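# Questions we get about getting married at Sonelwood

We answer the same emails often enough that it seemed kinder to put the answers in one place. If yours isn't covered, write to the events office and we'll add it, possibly with your wording improved.

## How many guests can you hold?

The Long Barn seats 50 for a ceremony and a sit-down dinner. It will hold more people than that standing up, but the fire marshal has views, and so does the floor.

## Can we get married outside?

Yes, under the oaks by the millpond, from May through September. We set the chairs at 2 in the afternoon and look hard at the sky. If the sky looks back, the ceremony goes in the barn, and your coordinator makes that call by noon so you don't have to have a family meeting about it.

## What does it cost to hold a date?

The deposit is $2,000. It comes off your final bill. It's refundable up to six months before the wedding, and after that we'll move it to another open date once. We have been asked to move it to another open fiancé. That also works, as far as the contract is concerned.

## Do you do catering?

Our house kitchen is Kaimal, and they cook everything served in the barn. Outside caterers aren't allowed, but outside cakes are, including ones made by your aunt. Please tell us how tall it is. The door of the walk-in fridge is lower than you'd expect.

Tastings are held in January and February, for two people. Every additional opinion is $14, and we consider this a bargain for everyone involved.

## Is there a bar?

Beer, wine and two cocktails of your choosing. You may name the cocktails. We reserve the right to print a shorter version of the name on the sign.

## What about music?

Live bands and DJs are both fine. Amplified music stops at 10:30 p.m. because sound carries across the millpond to the village of Jornutholm, where people go to bed. Acoustic guitars may continue until 11, or until somebody starts a second verse nobody knows.

## Can guests stay overnight?

There are 14 rooms in the main house, and you book them as a block. Check-in is at 3 p.m., checkout at 11 a.m. The Jornutholm inn takes the overflow and runs a shuttle, which leaves when it says it will. Your college friends should be told this separately.

## Where do we get ready?

You have the two upstairs suites from 9 a.m. on the day. Both have a sofa, a full-length mirror, a steamer and more outlets than any hotel room you have ever been in.
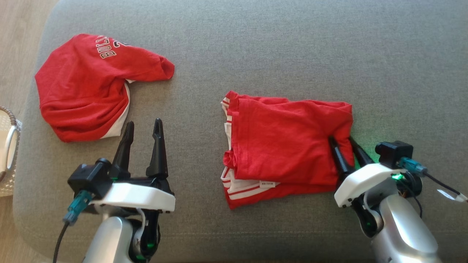
Clear everything out of the suites by 10 the next morning. Anything left behind goes in the lost property closet, where we keep it for a month. After that it goes to the thrift store in Jornutholm, and you're welcome to buy it back.

## Can we bring our dog?

For the ceremony and photos, yes. Dogs go home, or to a very patient relative, before dinner is served. Ring-bearing dogs should have a human understudy.

## Are candles and confetti allowed?

Candles in glass, yes. Dried petals outdoors, yes. Glitter, no, in any quantity, for any reason.

## How do we see our contract and seating chart?

Everything lives in Plustness, the planning site we use. You'll get a login when your deposit clears. You can both edit the seating chart, and it does keep a history of who moved whom.

## When are final numbers due?

Three weeks before the wedding, with dietary needs. Guests who reply after that can be added if there's a chair, and the kitchen will feed them whatever it has the most of.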